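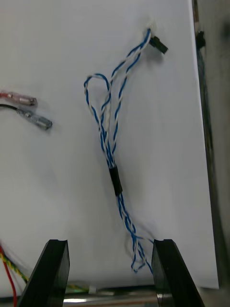
I've been a guest on live radio exactly once, and I'm still getting messages from people I went to school with, so I thought I'd better write it all down. It was the breakfast show on Vesteo, which if you live anywhere near Himimmont you'll know as the one with the traffic jingle that sounds like a doorbell. They wanted somebody to talk about the library closing its upstairs, and I'd written a cross letter, so they rang me. I said yes straight away and then didn't sleep. By six in the morning my stomach looked like that blue and white wire, twisted round itself all the way down with one great loop sticking out to the left, and I couldn't face so much as a slice of toast.

The studio is above Kelmendi, the shoe shop, up a staircase with very steep carpeted steps. I'd pictured something grand, with a big desk and a glass wall and people in headphones waving at each other. There is a glass wall, but most of it is covered in old posters, and the waiting area is two chairs and a kettle. A very nice young man gave me a tea and told me to talk as if I was chatting to one person. Which person? I should have asked! I spent the next ten minutes trying to choose between my sister and my dentist.

Edin Todorova presents the show and she's much smaller than her voice. She shook my hand during a song, told me we had four minutes, and asked how to say my surname. I told her. She said it back perfectly. Then the song finished, the red light came on, and she introduced me as somebody else entirely (the man from the garden centre, who was on after the news). And I said "Good morning, Edin, lovely to be here," and carried on as if I was him.

I don't know why. I think it felt rude to correct her in front of everybody. She asked me what we should all be doing with our roses this month, and I heard myself say that you want to be firm with them. Firm! I have one rose. It came with the house and it does what it likes.
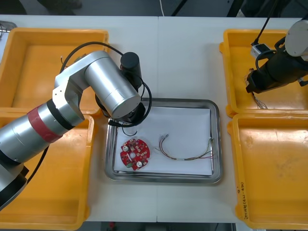 Edin twigged after that, because she looked down at her notes and then up at me with her eyebrows right at the top of her head. She was brilliant about it. She just laughed, out loud, on air, and said she'd got her guests in a muddle and would I like to start again as myself. So I did, and I got through the bit about the library quite well, I think, apart from knocking the microphone with my chin and saying the phone number for the petition wrong. It ends in 3402. I said 3204. If you rang a stranger at breakfast time, I'm sorry, and so is my husband, who had to listen to me fret about it all the way home.

The real garden centre man was in the waiting area when I came out. He'd heard the whole thing on the little speaker. He told me, quite kindly, that it was a bit late to be firm with roses and I might want to leave mine alone.

My nephew has put the clip online with the title "Auntie Knows Nothing About Roses" and it has 100 likes already, 19 of which I suspect are my mother's friends from Totero, where she goes for her dancing. The comments are mostly nice. One person says I've got a lovely speaking voice and should do audiobooks. Another one wants to know about blackspot.

I've listened back to it once, in the car, with the windows up. The thing that surprised me was how short the gap is. In my head there was a long, awful silence after she got my name wrong, long enough to do the washing up in, and on the recording I come in so quickly I'm nearly talking over her.

The petition is still open, by the way, and there's a paper copy on the counter downstairs in the library if you'd like to sign it in person. They've asked me to go back on in April to say how it went. I've said yes again, and I've written my own name on a card to take in with me.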